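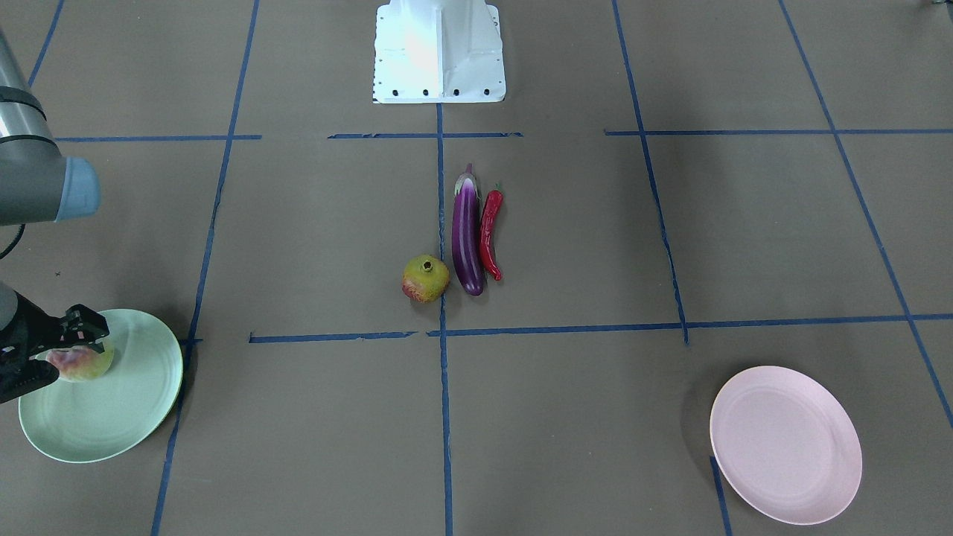

Smaranda Furtună wrote in to say that a gripper test with plastic fruit and a couple of plates tells a buyer nothing, and that she would sooner read the datasheet. I have had several letters like hers this year and I think they are wrong.

A datasheet gives closing force and stroke. It does not say how the fingers behave on a round thing over a raised rim, or how much the operator must fiddle with the approach. We ran the Pludent and the Brellmont on the same arm, with fruit and plates on brown paper marked off in blue tape. The tape costs next to nothing and lets you put the plate back in the same cell for the next gripper. Most bad comparisons I read fail on that point alone.
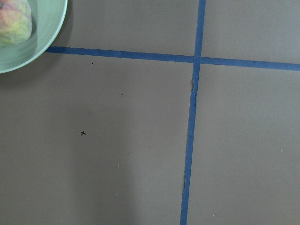
Issue 4, page 339

The wrist camera deserves more attention than it gets. Yufang Su would do without it and trust the fixed view. I disagree. A camera at the wrist sees the tape and the plate close up, and a small error in position shows there first. It also loses sight of things quickly, so I would want both views before spending money.

Price matters too. The Pludent is 1000 and the Brellmont is 2000, before cables. For light, round objects I can't find a reason to pay double.

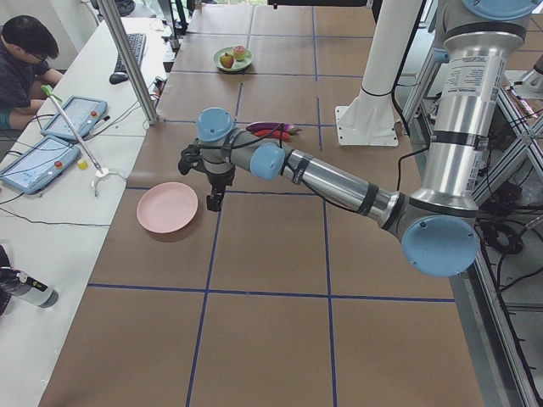

What I would ask the makers

Publish the failed grasps along with the good ones. Say which controller was used and who was holding the pendant. Ghassan Atallah has asked Prindthorpe for this since September and is still waiting for a reply.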